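Plellau Service Desk
Ticket 1762
Site: Plilldale, sorting area
System: Bin picking cell, Lerel line
Category: Automation / Change to work routine
Priority: 3
Status: Open, awaiting decision from Chraibi
Last updated: 7 Jan 2021

Summary
Staff on the late shift report that the cell stops and requests assistance more often than the work plan allows. Sorting staff were assigned to kitting in July on the understanding that the cell would require attention only at bin changes. They are now called back to it during kitting work, and kitting orders are being closed late as a result.

Reported by the site
The stop message reads "No valid pick." The operator acknowledges the message, moves the remaining parts by hand and restarts the cycle. The site asks whether this task belongs to the sorting role or to the maintenance role. The current job sheets do not mention it. Staff have also asked that the time spent on restarts be recorded, as it is presently charged to kitting.

First response, Service Desk
The site was asked to supply the stop log, the job sheets for both roles and a view of the bin with mixed parts in it. All items were received and attached to this ticket.

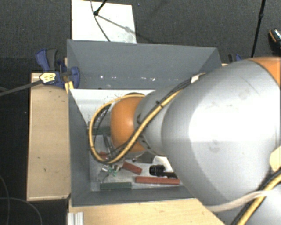
Attachment 4. Arm over the bin, mixed parts on the bin floor.

Review of attachments
The stop log shows that most stops occur late in a bin, when few parts remain and several lie close to the walls. In Attachment 4 a long red bar and a green bar are lying near the near wall. Shiny parts are also present, and the log lists these as a frequent cause of rejected picks. No fault code was recorded for the arm or its controller.

Action taken
The retry limit was raised from 3 to 4. The site reported fewer calls on the early shift and no clear change on the late shift. The late shift receives the mixed returns — the early shift does not.

Staffing note
The Service Desk cannot assign duties between roles. Until Chraibi has issued a decision, the site is requested to name one operator per shift to answer cell calls, and to release that operator from kitting targets for the shift. Restart time is to be entered under the cell code. Operators must not reach into the bin until the cycle has been stopped at the panel and the arm is at rest.

Pending
Revised job sheets for sorting and maintenance — Chraibi.
Late shift stop log with new retry limit — Plilldale.
Review of pick settings for shiny parts — Lerel support.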